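### 3.2 Planification des achats et coût complet du poste

Le budget initial du projet Clirnton avait été construit comme on le fait souvent : le prix du bras, celui du préhenseur, puis une ligne « divers » censée absorber le reste. Nous avons repris ce calcul poste par poste, à partir des factures des sites de Tostthorpe et de Clandudcombe, et le résultat nous a franchement enthousiasmés, tant il éclaire des écarts que l'on attribuait jusque-là à la maintenance. Sur les 123 lignes d'achat dépouillées, 17 seulement concernent le robot proprement dit. Les autres relèvent du câblage, des supports, de l'aménagement du sol, de la visserie et des objets que le robot doit manipuler ou contourner. Slanina a proposé de les regrouper sous le terme d'« entourage », que nous conservons ici.

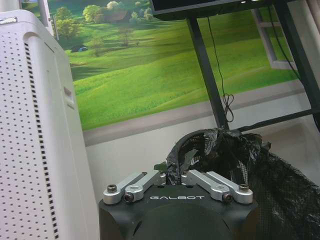
**Figure 4.** Préhenseur GALBOT et son entourage : appareil blanc perforé à gauche, sac plastique et filet noirs à l'arrière.

Le chiffrage de l'entourage gagne à être fait sur place, avant la première commande, et de préférence par la personne qui utilisera le poste. Štěpánek a appliqué cette règle à Clandudcombe en dressant l'inventaire à hauteur de pince – un exercice d'une matinée, et passionnant ! On y relève des éléments qu'un plan d'implantation ignore presque toujours. Le câble noué qui pend le long du pied noir (figure 4) en fournit un bon exemple : dans notre grille, il ouvre une ligne « guidage des câbles », chiffrée séparément du support. Les matières souples, comme le filet, entrent dans une autre catégorie, celle des consommables, avec un taux de renouvellement à fixer par le site.

Nous avons ensuite réparti les dépenses sur 18 mois, durée retenue par Enache pour l'amortissement de ses postes d'essai. Le montant de l'entourage s'établit à environ 1 782 euros par poste, hors main-d'œuvre. La somme paraît modeste, mais elle est engagée en petites commandes dispersées, avec des délais de livraison très inégaux. À Tostthorpe, une série de fixations commandée en juin a ainsi décalé la mise en service, alors que le bras attendait déjà dans sa caisse. Nous recommandons donc de passer les commandes d'entourage en premier – le préhenseur peut suivre – et de réserver leur budget sur une ligne distincte. La grille de chiffrage est reprise en annexe, avec les colonnes laissées libres pour les tarifs locaux.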